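9/14/13

# Making weight at the Bedent gym: an interview with the head cutman

The Bedent gym in Anham has nine fighters preparing for the Clindel Hall card. The man in charge of their hands, their cuts and, for the last two years, their weight asked to be identified by his job only. He has worked corners since his early twenties and keeps written records of everything. The current notebook shows 122 entries for weigh-ins alone.

We spoke in the gym office, between the afternoon and evening sessions. I began with the super bantamweight limit, where two of his fighters compete.

"The limit is 122 pounds. On the scale that means 122.0, and a commission scale reads to a tenth or to a quarter depending on where you are. I ask which one before we travel. If it reads to a quarter I want the fighter at 121.5 on our scale the night before, in underwear, after using the bathroom."

He checks the gym scale with calibration weights every morning in a fight month and every week otherwise. A scale that drifts by half a pound, he said, has cost one of his fighters a forfeited percentage of a purse, at another gym, before he took over the job.

## The last ten days

He divides the cut into two parts. The first is body fat, which he considers a matter for the whole camp. The second is water and gut content, and he limits that part to four percent of body weight.

"If a fighter is at 130 on the Monday of fight week and has to make 122, I call the promoter. That's more than six percent. I have made that call in June of this year. The fight went ahead at a catchweight and the other side was paid for it."

Sodium is held steady until three days out. He does not load water to the amounts some camps use. Fiber comes down four days before the scale, and he gives the reduction a working value of one pound for a fighter at this weight, although he has seen less.

"I write down what goes in, by weight. A fighter will tell you they had a small bowl of rice. I don't know what a small bowl is."

Food in the last week comes in sealed packages where possible, with the label kept until the weigh-in. He copies the sodium figure from each label into the notebook. Meals cooked at home are allowed until five days out.
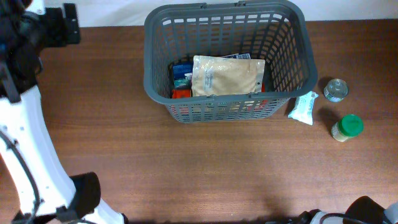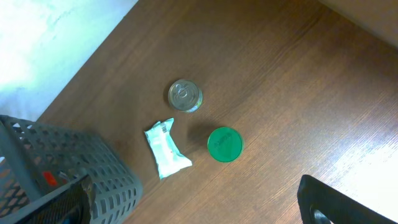
## After the scale

The period between the weigh-in and the first bell is the one he is most careful with. At the Clindel shows it is usually 26 hours.

"The first drink is 600 milliliters, with salt and sugar in it, taken over half an hour. They want to take it in one go. If they do, it comes back up or it goes straight through, and either way I have lost the time."

After that he gives fluid by the hour and weighs the fighter before each portion. The target is to replace one and a half times the weight lost in water. Solid food starts at the one-hour mark: white rice, bread, a little chicken, nothing fried. The fighter goes to bed with the scale showing at least six pounds over the limit if the cut was five, and he accepts less if the cut was smaller.

I asked about intravenous fluids. He said he has never used them and that a fighter who needs a drip to stand up should not be fighting the next day.

## Hands

His original trade was hand wrapping, and he was more talkative on it. He uses gauze of one width and tape of one width, both bought through Gu, a supplier that carries them in bulk. His last order was billed at $1,417 and he expects it to cover the gym until spring.

"The knuckle pad is folded dry and laid on flat. You wrap with the fingers spread. Close the fist after every second pass and ask. If they say it's tight at rest, you cut it off and start again, because it will be tighter once the glove is on."

The tape limit differs by commission. He reads the rule sheet aloud in the dressing room with the opposing camp's representative present, then wraps. He has had one wrap refused, for tape too near the knuckle, and rewrapped it in eleven minutes.

## Cuts

In the minute between rounds he counts on having forty seconds of contact. Pressure comes first, with a dry swab directly in the cut, then the adrenaline solution, then pressure again. Petroleum jelly goes on last and thin.

"A lot of corners wipe. Wiping opens it. Press, and keep your hand where it is while the trainer talks."

The enswell stays in ice until the bell and is held on a swelling without rubbing. He carries two, in case one is dropped.

## The Clindel Hall card

Both super bantamweights are on schedule, he said, and he would not give their current weights. One is in a six-rounder, the other in an eight. A third fighter is moving up a division after two hard cuts in a row, a decision he recommended and the trainer approved.

"Four pounds more to work with. We'll see what the reach does against bigger men. That part is the trainer's business."

He then went to set out the gauze for the evening session.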